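Shared Tables Deserve a Place in Town Planning

Opinion | August 2023

When the Lenstead district council reviewed its public buildings last winter, it measured floor area, heating costs and hours of use. It did not ask how many of those buildings offered residents a place to sit down together. This was an error, and the revised plan should correct it.

The district has 23 public buildings. Most have rooms that can be reserved for a fee, and very few have a table that a resident may use without making a booking. A person who wishes to read a letter with a neighbor, or share something to eat, must usually buy a drink elsewhere or go home.

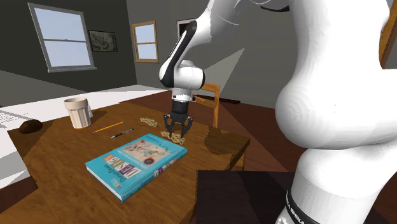 Snack pieces on a wood-grain tabletop.

Prukholm took a different course. Its library removed one row of shelving and put long tables in the space, open to all during regular hours. Staff feared noise and spilled food. Both occurred, and both were managed with posted rules and a daily cleaning round. The library has kept the tables and now extends its evening hours in December, when demand is highest.

Objections on grounds of cost should be heard with respect. Furniture wears out, and floors must be swept. Yet the council already pays to light and heat these rooms through the day. The Lill Street hall stands open for 40 hours each week, and its main room is reserved for fewer than half of them. Opening it to the public for the remainder would require modest supervision and a clear policy on food.

Furniture also matters more than planners tend to admit. Folding tables kept in a locked closet do not invite anyone to stay. A table left standing in a room, with space to walk past it, tells the visitor that sitting down is permitted.
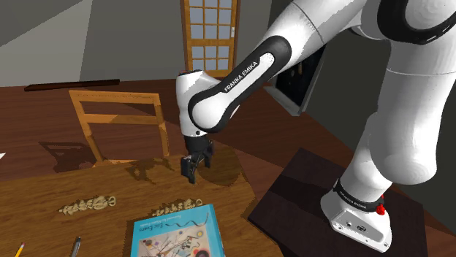
What the Council Should Adopt

The revised plan should require at least one open table in every public building with a staffed entrance. The Urngate annex, which can hold 100 people, would be a sensible place to begin. A trial of 30 weeks would allow the council to record use, complaints and cleaning costs before it commits further funds. The results should be published in full, including any that weaken the case made in this column.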